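Imprimir | Enviar por correo electrónico

Fundación Julbridge
Hilo: puestos de trabajo compartidos en la sala Damar
Marzo de 2018

1/ La Fundación Julbridge informa a las personas usuarias de la sala Damar de las nuevas normas de uso de las mesas de montaje. El texto íntegro puede consultarse en recepción. En este hilo se resumen los puntos principales.

2/ Las normas se aplican a todas las mesas de la sala, tanto a las de tablero de madera clara como a las metálicas del fondo. Quedan fuera los bancos del taller Grinden, que se rigen por su propio reglamento.

3/ Cada reserva tiene una duración máxima de 120 minutos. Puede renovarse una sola vez en la misma jornada, siempre que no haya solicitudes pendientes. La renovación se pide en el mostrador antes de que termine el primer turno.

4/ Sobre el tablero debe permanecer únicamente la pieza en la que se trabaja y lo necesario para manipularla. Los estuches, abrigos y mochilas se depositan en las taquillas del pasillo. La llave se entrega con la reserva.

5/ Las piezas pequeñas (marcos, placas perforadas, escuadras, tornillería) se recogen en las bandejas Teoh al finalizar. Se ruega no mezclar en una misma bandeja piezas de proyectos distintos.

6/ Durante el año pasado se atendieron 136 incidencias en la sala. Una parte considerable correspondía a piezas extraviadas entre un turno y el siguiente. Las bandejas llevan ahora etiqueta con el número de reserva.

7/ Los marcos ligeros se colocan de pie solo mientras se sujetan con la mano o con una herramienta. Si la persona se ausenta, el marco debe quedar tumbado sobre el tablero.

8/ El orificio pasacables de la mesa está reservado a los cables. No deben introducirse en él restos de embalaje, bridas cortadas ni tornillos. El equipo de mantenimiento ha retirado ya material de este tipo en 2 ocasiones.

9/ Montaje de un marco blanco en una de las mesas de tablero claro, con la placa perforada en la esquina inferior:

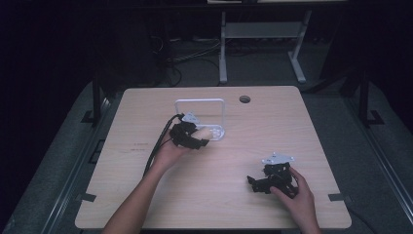

Tiempo de lectura: 3 minutos

10/ Las manchas del tablero se limpian con paño húmedo y jabón neutro. No se permite el uso de disolventes ni de estropajos. Las marcas que no desaparezcan con este procedimiento se comunicarán a Ladan Fallahi, responsable de mobiliario, que valorará el lijado de la superficie.

11/ Las piezas oscuras sujetas al borde de algunas mesas no deben aflojarse ni cambiarse de lugar. Quien necesite despejar un lateral puede solicitar otra mesa al hacer la reserva.

12/ Los cables que queden en el suelo al terminar el turno se recogerán y se colgarán en el soporte de la entrada. Se recuerda que la moqueta se aspira a última hora y que el personal de limpieza no está autorizado a mover equipos conectados.

13/ Las consultas sobre reservas se atienden en el despacho 101, en horario de mañana. Las reclamaciones se dirigirán por escrito a Shahla Rostami, coordinadora de espacios.

14/ Las normas se revisarán en mayo, una vez recibidas las observaciones de los grupos que utilizan la sala. El formulario para presentarlas está disponible en recepción y en el propio despacho.

Imprimir esta página | Enviar por correo electrónico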